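Cleaning the glass table, again

The oval table has now had a full year of daily use, so I can report on the glass. It marks easily. Crumbs are no trouble, but butter leaves a film that only becomes obvious when the overhead light is on, and wiping it with a damp cloth mostly moves it about.

My current method is to clear one half at a time. Anything still in use goes on the white plastic tray, the tray goes to the left, and I work from the middle outwards. A plate of buns can stay at the far edge until last. The cloth is used crumpled for the first pass and folded for the second.
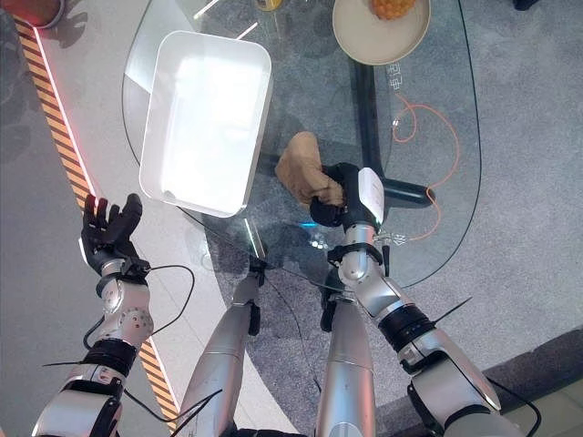 For the second pass I use 13 ml of white vinegar in 242 ml of water, sprayed on the cloth and kept off the glass itself — otherwise it runs under the rim and dries there. Sarla Tiwari uses plain hot water and says the vinegar is unnecessary. I tried her way for most of July and had streaks near the rim every time.

The underside needs doing as well, though far less often. The black metal base shows through the top, and so does any dust on the crossbar. I did it on 11th August and it took 17 minutes, mostly spent lying on the floor.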